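Clatlow Match Ball, size 5: six months on
Gear reviews from the Kurkovby club pages

I have coached our second fifteen long enough to have opinions about rugby balls, and my family will tell you I share them freely. We had always bought whatever was cheapest, and by October the grip had usually gone and the fly-half was sulking. So last season we put in an order for the Clatlow, and I have now lived with a bag of them for 6 months, through mud, frost and one really horrible evening away at Skellbridge when the rain came sideways from kickoff!

First, the feel. Straight out of the wrapper it's a bit waxy, and a couple of the lads grumbled that it was like catching a candle. Give it two or three sessions. After that the pimples start to bite, and our handling in the wet was better than it has been for years (the scrum-half would like some credit for that too, and he can have it).

Kicking is where I fell for it. The ball comes off the boot with a good solid thump and holds its line in a crosswind. Our kicker keeps a little notebook, bless him, and he took 283 practice shots at goal with the same ball before he noticed any change in its shape. Even then it was a slight fattening in the middle, and he kept using it.

Now the grumbles. The valve is fussy and wants a well-oiled needle. I lost one ball to a torn valve in the second week, and the shop in Vanhove swapped it without any argument, but it was still a 30 mile drive. The white panels also stain, and no amount of scrubbing brings them back. Lineout throwers with small hands may find it a touch plump at the ends, so let yours try one before you buy the whole bag.

Would I order them again? I already have. They aren't the cheapest, but I used to replace half the bag by spring and this year I replaced one. For a club side training twice a week on a heavy pitch, I'd call that money well spent.

My score: four and a half out of five, with the half lost to that valve.
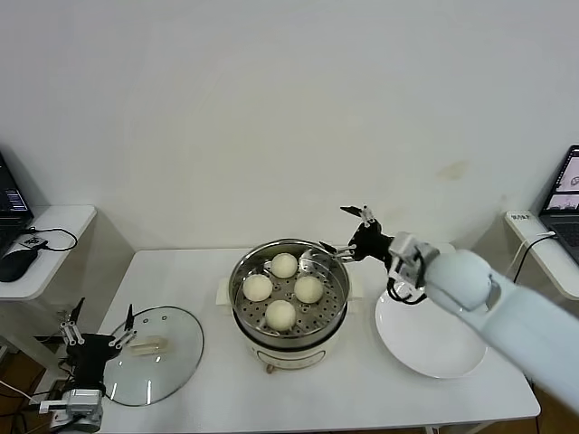
More from the club pages

Boot studs for soft ground
Tackle bags compared
Steamed buns for the clubhouse tea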